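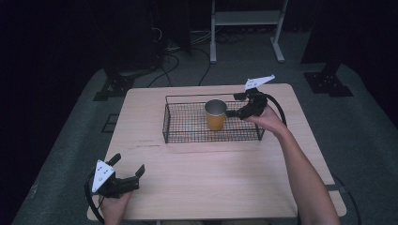

Why Do Baskets Have Holes?

Look around a kitchen or a classroom and you will find plenty of baskets made of wire. A wire basket is mostly empty space. The black one on the table holds an orange-yellow cup, and you can see the cup from the side as well as from the top.

What is mesh?

Mesh is a material made of thin strands with gaps between them. The strands can be metal, plastic, or thread. A window screen is mesh with very small gaps. A soccer net is mesh with very big ones. In a wire basket, the metal strands cross each other to make a grid.

What are the gaps for?

Air can move through them. If you put a washed cup in a solid box, the water has nowhere to go. In a mesh basket, drops fall through the bottom and air gets to the cup from every side.

The gaps also save metal. A basket with less metal in it weighs less and is easier to carry.

Why doesn't the cup fall out?

The cup is much bigger than the gaps. The basket also has raised sides, so a cup that slides has something to bump into. Small things are different. A grain of rice or a pin could drop through, so those belong in a box or a jar.

Why are some cups narrow at the bottom?

Many cups are a little wider at the top than at the base. This shape is called a taper. Cups with enough taper can be stacked, each one sitting partly inside the next.

Try it yourself

You need a mesh basket, a bowl, 2 plastic cups, and a sink.

1. Rinse both cups with water.
2. Stand one cup upside down in the basket.
3. Stand the other upside down in the bowl.
4. Wait 10 minutes, then lift both cups.

Feel the rim of each cup. Which one is wetter? Look under the basket too, and see where the water went.

Words to know

Grid: lines that cross to make squares or other even shapes.
Rim: the top edge of a cup or bowl.
Taper: to get narrower toward one end.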